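# Letras sobre tela negra

27 de diciembre de 2020

Me llamo Hortensia Carhuamaca y desde agosto preparo letreros de letras recortadas para fiestas, aulas y pequeños escenarios. En esta página enseño uno de los fondos y explico un poco cómo trabajo.

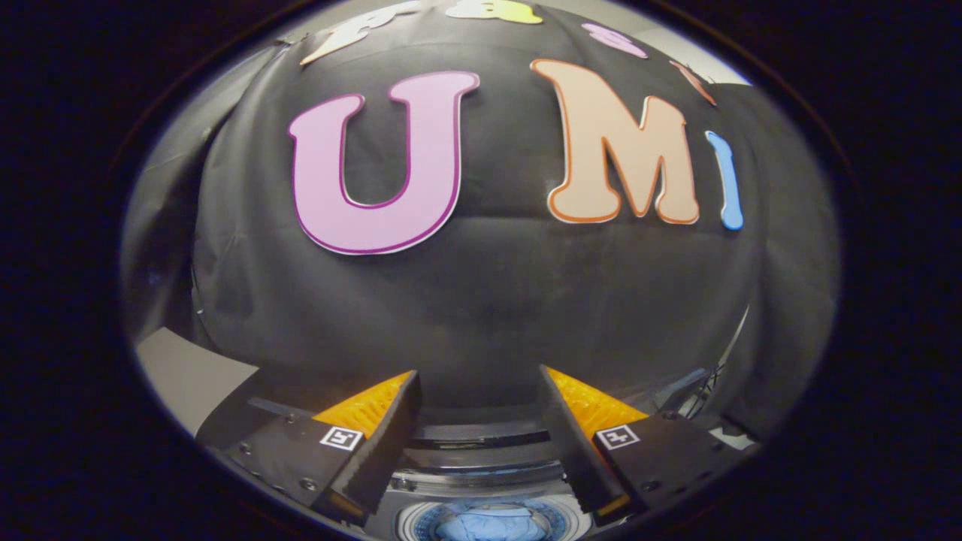

Siempre empiezo por la tela. Prefiero la negra, aunque se le notan mucho las arrugas, porque los colores pastel tienen allí más fuerza que sobre el blanco. Para este letrero elegí tonos suaves con un contorno más vivo del mismo color: el rosa con magenta, el melocotón con naranja, el celeste con un azul un poco más oscuro. El borde blanco me gusta en las letras grandes, pues ayuda a leerlas desde el fondo de una sala.

Las formas las dibujo primero en papel. La M con remates me cuesta más que la U, y la I parece fácil, pero si queda demasiado estrecha se pierde al lado de las otras.

**Materiales.** La tela la compro en Drasetti, en piezas de 300 cm, y el papel de colores en Agudelo. Las tijeras son Girkitz, ya bastante gastadas.

**Colocación.** Cuando la tela hace curva, las letras siguen la curva y se inclinan. Al principio yo quería corregirlo con alfileres; ahora lo dejo así.

**Encargos.** Un juego de 7 letras cuesta 69 soles, sin la tela. Los pedidos se recogen en el taller Usura, por las tardes. Por favor, escriban el texto exacto con sus tildes y digan también el color de la pared.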